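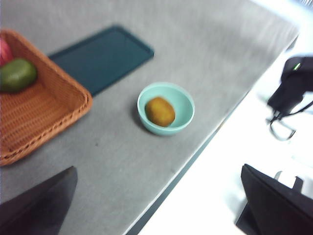

**Furmont Food Lab - Drying Group**

January 2024

Second go at the mixed fruit leather for Villca. The first batch cracked along the edges, so this time I cut the drying temperature and left the sheets in longer. Pulp weighed out at 4000 g before straining, and we lost 195 g of skin and pips. Hyun-seo Ahn did the straining and thinks the finer sieve is slower but worth it.

Spread on two Sukero mats, as level as I could get them. The back left corner of the oven still runs hot. Turned the mats at the halfway point and again two hours later.

Lemon juice went in after blending. Colour held better than last time, though the kiwi half has gone a bit khaki at the edges. Apple half is fine.

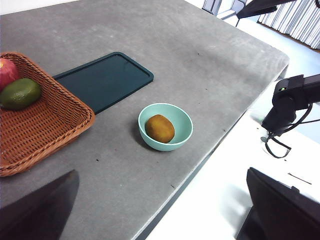
*Apple, wicker basket.*

Yield after drying and trimming was 495 g. Edges are still a touch sticky - not enough to send it back in. Rolled it in baking paper and put it in the Flondosis tins, lids on, bottom shelf. Total oven time 26 hours, with one gap when I had the door open to swap the racks.

Need to write the pulp weight on the tin labels as well as the date. Last batch only had the date and we had to guess.

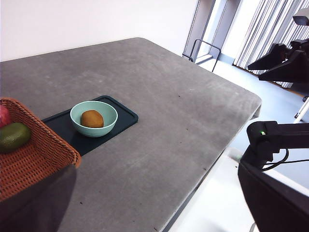 ## Next time

- Try pears with no added sugar
- Get a thermometer into the back left corner
- Hyun-seo to taste both halves again in May
- Order baking paper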